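Simulated robot loses the bear whenever it turns. Bad planner or bad settings?

Meenakshi Gautam
I help with an after-school robotics club and we're doing the simulation half of our project before we touch any hardware. The task is simple enough on paper - find the teddy bear on the bed, then go look for the crib in the same virtual house. We call our controller Kos (the kids picked it, don't ask me!). 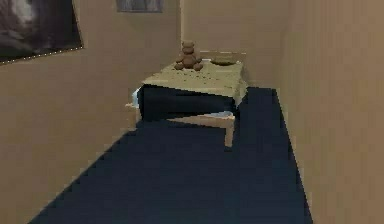 It drives along nicely for a while, and then after a turn it forgets where the bear was and starts the search over. Our longest run went 1417 steps before I stopped it. The crib half goes better, though it likes to hug the walls.

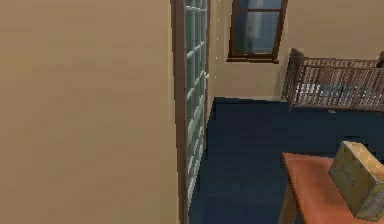 Crib search, with the glass-paned door on the left

Is there a setting I'm missing, or do we need to write some kind of memory ourselves? We have 12 students and most are new to Python, so gentle answers please.

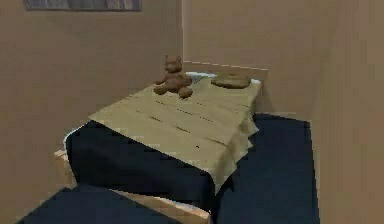 Dranix wonders whether you are saving the bear's position relative to the robot or to the house. If it's relative to the robot, every turn makes the saved number wrong. Convert it to house coordinates once, when the bear is first spotted, and keep that. We had the same trouble in November and it was a few lines to fix - your beginners can manage it, I promise.

Poserard
Try a slower turn speed. Worked for me.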